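Okay, small thread about what I've been up to this September, because a few of you asked and I can't stop thinking about it. I've been gathering examples for a robot that's supposed to learn how to tidy up. Real homes, real junk, real tables.

The project is called Stemell. The idea is simple enough to explain at dinner: you hold a gripper in your hand, you do the chore with it the way you want the machine to do it, and the recording becomes one example. Then you do it again. And again. I love it more than I expected to.

Our chore right now is "clear the snack table into the bin." Wrappers go, things you want to keep stay. Sounds like nothing! Then you try it with two fingers and no wrist feeling and suddenly a foil packet is the most slippery thing on earth.

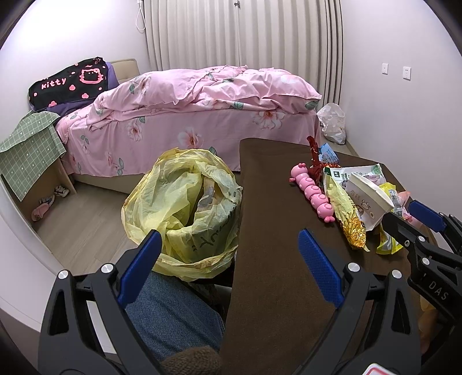 The part I keep going on about is the mix on the table. If you only ever record flat wrappers, the model learns flat wrappers. So we want twisted ones, puffy ones, a cup with its lid up, a toy sitting right in the mess that should NOT end up in the trash. The toy matters a lot. The model has to see us leave it alone, over and over.

Nii Arthur, who runs the sessions at Pletden, has a rule I've come to like: reshuffle before every single take. I used to put everything back more or less where it had been. You do it without noticing. He played me 8 of my early takes back to back and the cup never moved more than an inch. Embarrassing. Useful, though.

Some numbers for the people who like numbers. We got 84 takes we're keeping out of this setup. 4 got tossed, all mine, all because I started moving before I had pressed record properly. (There's a beep. I know there's a beep.)

On speed: go slower than feels natural, but don't stop dead. A long pause in the middle of a reach teaches the model to pause in the middle of a reach. I hum to keep the pace even. Landry, our labeling tool, doesn't care about the humming, and the people in the room have been kind about it.

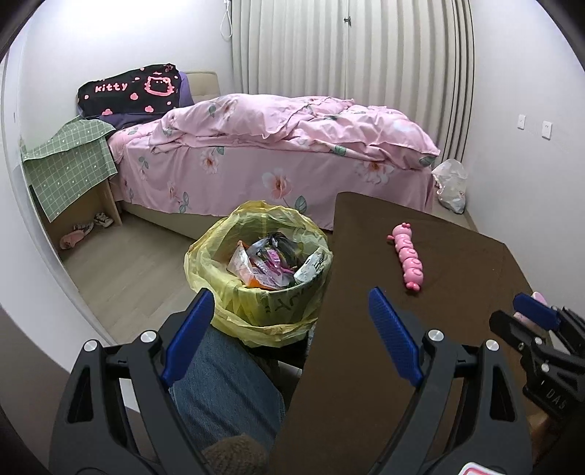

Both fingers wide open, caterpillar still on the table.

Someone asked if it would be easier to do this in a lab with a clean white table. Sure, way easier. We did the first round like that at Stumport and the model got very good at clean white tables. Put it in a bedroom with a flowered bedspread and it had no idea where the table ended. So now we go where the clutter is.

And bedrooms are great for this! There's pattern everywhere, there's fabric hanging off things, there are shoes under the nightstand. Every bit of that is something the model has to learn to ignore while it does its one job.

Trash bins are their own little world, by the way. An empty one is easy, you let go anywhere over the opening and you're done. A full one pushes back. Light wrappers spring up, or they cling to a finger pad and ride back out with you. I used to redo those takes. Nii asked me to keep them, as long as I fixed the problem on camera, and I think he's right — a recovery is worth a lot more to the model than one more perfect drop.

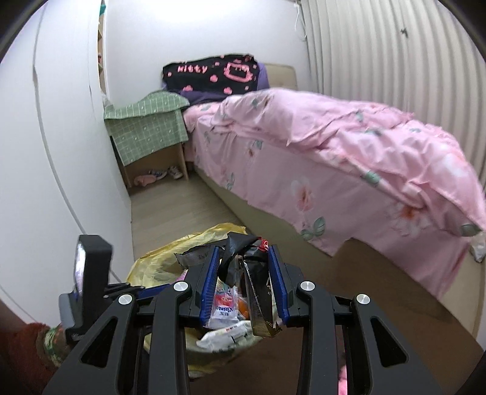 So now I have a whole habit for the drop. Come in from above, fingers pointing down, get lower than you think you need to, open, wait a beat, then lift straight up. If something sticks, go back down and let the heap pull it off. Don't shake. Shaking looks awful in the recording and the model will absolutely pick it up.

Oh, and talk to whoever is holding the other gripper. Two people reaching over one small table is a recipe for knocked knuckles. We just call out "mine" like it's volleyball.

Next up is the same chore in a kitchen, with a lidded bin, which I'm a bit nervous about. Lids! If you've done hand-held collection with a lidded bin and have tips on where to stand, please reply, I will read every one of them.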